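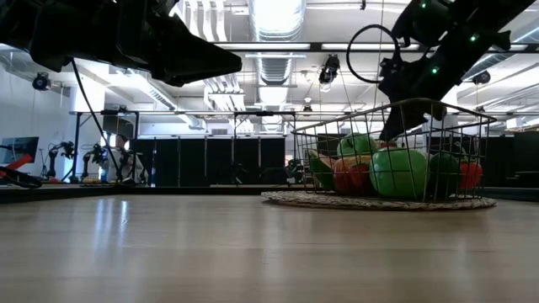 ## Wire baskets, round mats and the order fruit goes in

I have been using a rectangular black wire basket for fruit since February. It replaced a ceramic bowl that Amber Kuipers dropped at the Hebden house, and I had put off choosing a successor for 5 months. These are my notes on loading it, mostly for my own reference.

The grid is the main point. Air reaches the lower layer, and a soft spot shows through the side before it spreads. The drawback is pressure. A thin rod under a ripe peach will leave a line in it by the next morning, so the base layer has to be something that can take the load.

My loading order is as follows:

1. Large apples go in first, toward the center.
2. Anything long goes against a short wall, leaning.
3. Second-layer apples sit in the gaps between the first ones.
4. Peaches go on top, never more than one deep.
5. Strawberries stay out altogether. They get a saucer in the fridge.

I weighed a few loads on the kitchen scale. A single layer of mixed fruit came to some 1000 g, and the basket did not flex. I would not go far past that with thin wire, as the rim starts to pull inward where you lift it.

### The mat

A round mat under a rectangular basket looks like a mistake on paper. In use it works well. The corners stay supported, the weave grips the feet, and there is a margin at the sides to catch stems. Mine is a Tendov, 400 mm across, undyed. Hala Kettani uses a felt one from Bakdale, and it slides.

On a smooth wooden top the mat also deals with scratching. Bare wire on a finished surface leaves fine gray marks if it gets dragged, and people always drag it. Lift the basket, shake the mat out, put both back - that is the whole maintenance routine.

### Sorting before loading

I lay everything out on the table first and load from there. It takes a minute and keeps the peach from ending up at the bottom.

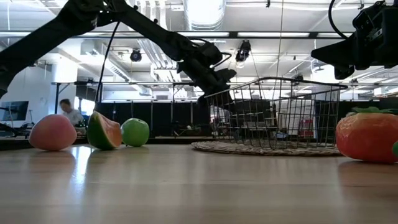
*Peach, watermelon wedge and green apple to the left of the basket, strawberry at the far right. The fruit is artificial.*

Real cut melon is a separate case. It does not go in an open basket at all, it goes in a lidded box in the fridge, and I eat it within 3 days. A wedge also drips through the grid, and a woven mat is slow to dry.

### Rectangular or round

Round baskets have one real advantage, namely that there are no corners for small items to settle into. They also tip more easily. With an open lattice and a bowl shape, the first heavy piece should go dead center, or the basket leans and the rest follows it. Peppers are awkward in either shape. I keep them beside the basket until the apples are in, then set them stem up along the edge.

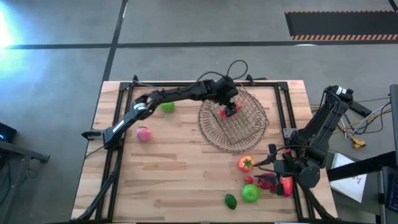

*Copper-colored round basket, tilted. Orange pepper, green apple and avocado still on the table.*

Avocados I leave out until they give slightly at the stem end, then they go in the fridge. Next to apples they ripen faster than I can use them.

Still to test: the deeper Ovbridge basket, with the same mat.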